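Speed limits and risk assessment for a small arm working on household appliances?

Asked in: Workshop and Lab Safety > Robots and Automation
Tags: collaborative operation, risk assessment, speed, household objects
3 answers

Question

I look after the safety paperwork for a small test group at Rernby. We have two tabletop arms, both sold as collaborative, and we use them to handle ordinary kitchen things: opening lids, pressing buttons, moving boxes and cups from one side of a table to the other. The arms are light and the payload is small. There is no cage. The operator sits or stands within reach most of the time, because half the work is teleoperated and half is the arm replaying what it was shown.

The supplier's sheet says the arm is "suitable for collaborative use." My manager reads that as meaning we are done and I can file it. I don't read it that way, but I am having trouble putting my objection in a form that anyone will act on. We currently have a one-page risk assessment, written when the first arm arrived, and it lists pinch points, the power cable and the edge of the table. It says nothing about what the arm is holding or touching.

What I would like to know:

Does the assessment have to cover the objects on the table, or only the robot?

We run at 400 mm per second at the tool in replay mode. Is there a number I should be using in place of that one?

Do we need a new assessment every time we swap one appliance for another? We change things over a lot, and if the answer is yes I need to find a way to make it short.

I have a copy of the general machinery risk assessment standard and the technical specification on collaborative robots, but both seem to be written for factories and I am not sure how much of them a table in a rented room is supposed to follow.

Answer 1 (accepted)

Your manager is wrong on the first point, and it is a common mistake. A robot arm on its own is treated as an incomplete machine. What gets assessed is the application: the arm, the gripper, whatever the gripper is holding, the things it works on, the furniture, and the person. "Suitable for collaborative use" tells you the arm has some of the functions you need, such as a force limit and a monitored stop. It can't tell you the job is safe, because the supplier has never seen your job. A force-limited arm holding a paring knife is still a knife moving around near somebody's hand.

So yes, the objects go in.

I did this for a similar setup at Genico, where we had a mix of kitchen and office items. We went through the same argument and ended up splitting the assessment in two. The first part covers the fixed things: arm, mount, table, cabling, emergency stop, where the operator sits, software limits. That part is long and you write it once. The second part is a half page for each object, and it asks the same few questions each time. Does it have a mains lead? Does it get hot or hold anything hot? Is there a sharp edge, or glass? Does any part of it move, and can a finger get caught where it does? What happens if it is dropped from the highest point the arm can reach?

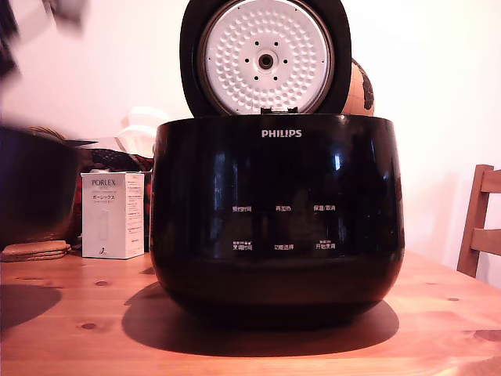

Object sheets take ten minutes once you have written a few, and most of the time goes on appliances with lids. A closed lid and an open lid are two different shapes with two different hazards, so write down both. Take a rice cooker like the Philips one here, with the lid swung up until it stands upright behind the body: the lid is now the tallest part of the object, and an arm coming across the table at a height that cleared the closed cooker may hit it. There is also a hinge line for a fingertip to get into when the lid comes down. Then there are the buttons. Ours, like that one, had all its labels in Chinese, and one of them starts the cooking. If the operator can't read which button that is, it belongs on the sheet, with a translation taped next to the workstation. We did the button tasks with the plug out of the wall and the lead coiled where everyone could see it. If your task needs the display lit, use a switched outlet the operator can reach without leaning past the arm, and keep the pot dry.

On the speed. There is no single number that makes it fine. People quote 250 mm per second all the time, but that is the limit for manual reduced speed, when someone is inside the space with an enabling device in their hand. It isn't a general speed limit for collaborative work. For power and force limiting, the speed you are allowed comes out of the contact: which part of the body could be hit, how much mass is moving, how hard and how pointed the thing that hits it is. A padded gripper moving at 400 toward a forearm may be acceptable. The same gripper holding something with a hard corner, moving at 400 at face height, almost certainly is not. You said the operator sits sometimes. Check where their head is when they lean in to reset an object. On a tabletop that is the case that matters, and the specification says plainly that contact with the head and face should be designed out.

What I would do in your place is set two zones in software. Slow near the operator's edge of the table, and the current speed only in the far half, with the slow value picked after you have measured some contacts. If you can't measure, borrow or rent a force gauge for a day. A guess written down as a limit isn't worth much when somebody asks where it came from.

For your third question: no new assessment if the new object gives the same answers as one you already have. Swap one cardboard box for another and you add a line. Swap a box for a kettle and you need a sheet. Also review everything when you change the gripper, the mounting, the control software version or the room layout. We missed that last one once. Someone moved a chair to the other side of the table and the stop button ended up on the far side of the arm.

Comment from the asker: Thanks, this is what I needed. The two-part split solves most of my problem. One thing: do you sign off the object sheets yourself or does the operator?

Reply: The operator fills it in and signs it, and I countersign before first use. It helps that the person doing the work has had to look at the object before the arm does.

Answer 2

Agree with most of the above. I'd add a couple of points about the teleoperated half, which tends to get forgotten.

If a person is driving the arm they are usually treated as being in control of it, and the assessment goes quiet after that. But they are watching the gripper or a screen, and the second person in the room is not driving anything. At Urodau we count anyone within 730 mm of the base as exposed, driver or not. That is our arm's reach plus a margin, so work out your own. There is tape on the floor and the rule is that the driver stops before anyone crosses it. It's a crude rule and it has been easier to keep than the sensor we tried first.

Watch the change from teleoperation to replay too. This should need a deliberate action, separate from whatever ends the demonstration, and the arm should wait until it gets it. Our old software went straight into replay after a countdown and people were still tidying the table.

Check the stop as well, and I mean press it. We press ours at the start of each session and write it in the log. Session 416 is where we found one that clicked and did nothing, a connector had backed out under the table.

And clear off what isn't in the task. Every spare item in reach is something the arm can push over the edge, and it never gets a sheet because it isn't "the object."

Comment: What do you do about the operator's own stuff, phones and so on? Ours end up on the table whatever I say.

Reply: Shelf by the door. It mostly works.

Answer 3

If it is a small arm you are overthinking it. We have run one at Riviere for 40 weeks with no assessment at all and no injuries. The force limit stops it if it touches you. I would keep the speed where it is and put a sign up.

Comment from Answer 1's author: Please don't follow this. The force limit stops the arm after it has made contact, and it knows nothing about the shape of what it is carrying. If you have employees then the assessment is very likely a legal duty where you are, whatever size the arm is. Forty weeks without an injury is good news but it can't go in the file in place of one.

Comment: Also, a sign saying what?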